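Okska Reuse Program, Progress Report No. 3
Submitted to the Kudano Fund, Apr 18, 2021
Prepared by Bit-na Ahn

1. Period and scope

This report covers the second half of the grant term. The work plan called for three items: continued intake of discarded household electronics at the Trokport depot, sorting by material, and a trial of separate handling for cords and cables.

2. Intake

Intake at Trokport reached 2,000 kg for the period, against a target of the same figure. Most of it came through the two drop-off days arranged with the Gil district office. Small kitchen appliances remain the largest category by weight. Televisions are still refused at the gate, as agreed in October, and the notice on the fence has been reworded after several complaints.

3. Sorting

Sorting is done by hand at two stations. Da-eun Joo rewrote the sorting guide, which now runs to four pages and drops the former "mixed small" category. Items that used to go there are assigned by main material. The change slowed the stations for the first weeks. Throughput is back to 60 kg per shift, the level recorded before the new guide.

Contamination in the plastics stream is still above the buyer's limit. The cause is labels and rubber feet left on housings. A scraping step was tested and dropped — it took longer than the price difference justified.

4. Cord trial

Cords are cut from appliances at intake and kept apart from the main metal stream. The trial has produced 400 kg of separated cord. Two buyers were approached and one has made an offer, valid until the end of the next quarter. Plugs are left on, as the buyer prefers to remove them with its own equipment.

5. Budget

Spending is within the approved lines except for transport, which is over by 45 dollars. We propose to cover this from the unused printing line. No change to the total is requested.

6. Open points

The lease on the Trokport yard needs a decision before the next report. The landlord has offered the same rent for a longer term. The scale is due for calibration, and weights recorded after the due date will be marked as provisional until it has been done.

7. Next period

Work will continue on the plastics stream, with a revised label check at the second station. Comments received on the draft of this report are appended.

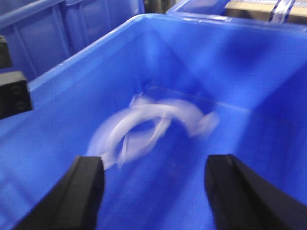
Amos Ostrowski: Section 4 gives a weight for the cord but no price per kilogram. Please add the offered price and say whether pickup is included. On the lease, I would want to see the break clause before agreeing to a longer term. The transfer from printing is fine with me.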